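January 28, 2019

Up before the alarm. Snow on the car, a thin dry kind that came off with my sleeve. I left early and still got stuck behind the salt truck all the way down to the bridge, so I walked in at the same time as always.

Fititz is on for everyone as of this morning. We knew it was coming. They had it on the four desks by the window since September and the rest of us kept driving by hand in Trorix the old way, headset on, a controller in each hand, walking the robot from room to room and picking things up. Now it drives itself and we watch. When it gets stuck it flags the run and one of us takes over for as long as it takes to get it moving again, then we let go and it carries on. I had four runs open at the same time today. Last week I had one.

Satish Annamalai did the talk at nine in the break room. He kept it short. He said nobody's hours change before spring and that after spring he doesn't know yet. I'd take that over the kind of talk we got at Plakska, where they said everything was fine and the badges stopped working a month later. Denise asked about pay. We were paid by the finished run on top of the base, 30 runs and you got the bonus, and she wanted to know whose run it is if Fititz does most of it. He wrote that down. He said he would have something by the end of the week. Lorne asked if the headsets were staying and he said yes, for takeovers, but fewer of them, and we would share.

So the morning was mostly learning the new screen. The runs sit in a row along the top and the one that needs you turns orange. You click it and you're in, and the arms are wherever Fititz left them. It takes some getting used to. When I drove a run from the start I always knew where my hands were, and now I come in halfway and have to find them. The first time I grabbed the controllers the right arm was way up and out to the side and I swung it down before I had looked at anything, and hit the door frame. It counts as a collision and it goes on my number. I told Satish and he said everybody gets the first day free. I'll check on that tomorrow.

Most of my takeovers were doorways. I would have guessed the picking would be the hard part, the small things on shelves, but Fititz is pretty good at those, better than I am on the low shelves. It's getting from one room into the next that it doesn't like. It rolls up, tips its view down, lifts one arm, and waits. I had the same house over and over, the one with the gray walls and the brown floor, with the starry painting in the room past the door. I've known that house since my first week. Lorne calls it the museum. 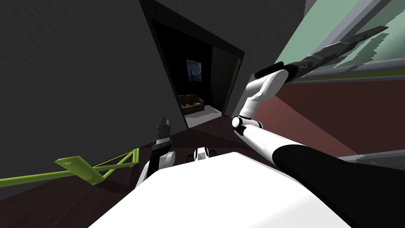 With the doorways there's a trick to it, or there was when I drove. You bring both arms in before you turn, you square up to the opening, and you go through slowly with your view down so you can see your own body clear the sides. I never thought of it as a thing I knew. Rosa taught me it when I started and I've done it that way ever since. Today I wrote it out step by step in the notes box, every time, since the notes are what they train the next version on. By lunch I was pasting the same lines in. It went through the museum doorway for me eleven times and I could have done it asleep.

Lunch was the lentil soup from home. The microwave on our side is broken again so I went over to the hardware side, and they were all in a good mood. For them this is what they've been working toward for two years. One of the younger ones asked me what it was like to watch it drive and I said it was slow. He laughed and said it would get faster. I believe him. I didn't have much to say after that and ate my soup. I don't hold it against them, they're nice over there, they always let us use the microwave.

In the afternoon I timed myself without meaning to, only by looking at the clock a lot. When I drove, an afternoon went by and I'd look up and it was four. Today I looked at half past one, and ten of two, and two. There's a lot of sitting between the orange ones. Then two go orange at the same time and you have to pick. I tried doing the older one first and then tried doing the easier one first, and the easier one first felt better but I don't know if it is.

My shoulders don't hurt, though. I should put that down too. I've complained in here about my right shoulder pretty much every night since fall, from holding the controller up, and tonight there's nothing. My eyes are tired instead. Denise said hers are too. She's going to bring in drops.

Lorne hated it. He's the best driver we have and he was the one they sent visitors to stand behind. He had the record for the kitchen runs, 50 in a shift, and they printed it out and taped it to the wall by the coats. Today he took over on runs that weren't flagged, just jumped in and drove them to the end, and around three Satish came and crouched by his chair and talked to him low for a while. I couldn't hear it. Lorne went back to watching after that, with his arms crossed. He did tell me on the stairs that Fititz holds the left gripper low and close to the body when it reaches with the right, and that's how he does it, and none of the rest of us do. I said then it learned that from you. He said he'd figured that out by himself, thanks.

I think about that a little. Somewhere in there are all my runs too, every one since I started, including the bad ones from when I had the flu. I wonder if it got anything off me. I looked for it today and couldn't find it. It goes into a turn wide, the way I do, but so does Denise.

There was one good one late in the day. A run went orange and I went in expecting another door, and it was the living room with a cup on the floor half under the table, and it had pushed it farther under trying to get at it. I backed off, went around the far end, got the arm in low and flat and hooked it by the handle on the second try. Took me four minutes. I haven't enjoyed one that much in a while. Then I let go and watched it put the cup away as if it had done the whole thing, and the run turned green, and the next one was a doorway.

The count at the end of the day was 100 finished for the room, and 40 of those went start to finish with no one touching them. Satish put both numbers up on the whiteboard. He stood there with the marker and I could tell he didn't know whether to look pleased, and in the end he put the cap back on and told us good work and to go home before the roads froze. On a normal day last year we'd have been happy with less than that with every chair full, and two chairs were empty today.

Rosa called tonight. She's been at Khamphan since she left us and she says they're looking for people on the floor there, real robots in a real stockroom, on your feet, somebody to be nearby when one stops. The pay is a little under mine. She says it's louder and the days go quicker. She also says that when one drops a box it's a box, with things in it, and you pick it up off the floor. I told her I would think about it and I wrote the name of her supervisor on the back of the gas bill. I'm not going to do anything before I hear about the bonus. I do want to know how far the drive is in this weather, she never really answered that.

I asked her if she still remembered the doorway thing and she had no idea what I was talking about. Arms in, square up, go slow. She said she must have gotten it from somebody.

Called Mom after. Her furnace is fine, it was the filter. She wanted to know what I did today and I said I watched the computer do my job, and she got worried, so I had to spend ten minutes walking that back. I told her I still have the job, I told her about the cup. She liked the cup.

For tomorrow: ask Satish about the collision. Bring a sweater, it's colder when you sit still. See if I can get the desk next to Denise now that we're allowed to talk (with the headsets on we never could, and she told me more about her sister's divorce today than in the whole year before). Gas bill is due on the first. Move the car to the other side before the plow comes.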